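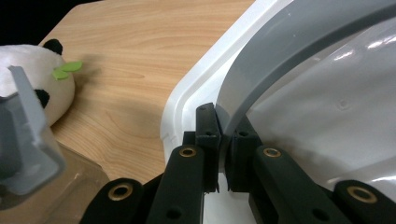 The Podar Cave footprints are a group of fossil human and animal tracks preserved in hardened mud on the floor of a limestone cave above the Banora valley. They were found by a party of cavers in December, after a dry spell had lowered the water in the lower passage. The site was first described in print in October 2023 by a team led by Walter Carhuamaca.

The tracks lie in two chambers joined by a low crawl. The inner chamber, known as the Hashmi Gallery, holds more than 20 human prints, most of them made by bare feet. From the length of the prints and the distance between them, the team concluded that they belong to 5 people, of whom 3 were probably children. Several prints overlap those of a bear, so the people must have walked there after the animal had passed.
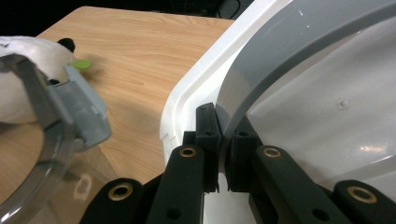 The age of the tracks is not settled. A thin crust of calcite covers part of the mud and gives a minimum date, but samples from the two chambers do not agree. Charcoal from the outer chamber is younger than the crust and may have been washed in by floods. Carhuamaca has argued that all the human prints were left on a single visit. Others have pointed out that the mud near the crawl was softer than the rest when it was walked on, which could mean a second visit in a wetter season.

No bones or stone tools have been found with the prints. The nearest known living site of a similar period is the Griler rock shelter, on the opposite side of the valley. The cave is closed to the public.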